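Waaka Wrist Kit: trial notes and clips

Hi! I'm Kylie Pomare, and this is what came out of my time with the Waaka kit, a gripper plus wrist camera that Janasov sells as a bundle. I paid for mine.

What's in the folder
clips/ has 200 short recordings, all cloth handling
stills/ has 3,040 frames pulled from those clips
notes.txt is me grumbling, mostly in order

Setup took me one afternoon (the bracket screws are fiddly, so keep a magnet tray handy). The camera view is great up close and gets soft further back, so please don't use these for reading labels! I left the shelves in view because a plain background felt like cheating.

Stuff I liked: the thin fingertip gets right into a fold. Stuff I didn't: the manual, and a cable that's 40 cm when it should be 50. 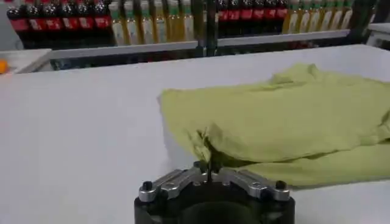 Fingertip at the lower left fold of the yellow-green cloth, bottles on the shelf behind.

Known gaps: hardly any dark fabric, and no towels until I redo that batch. Elsie Ruddock checked the file names, so blame me for anything else. Last update Fri 18 July.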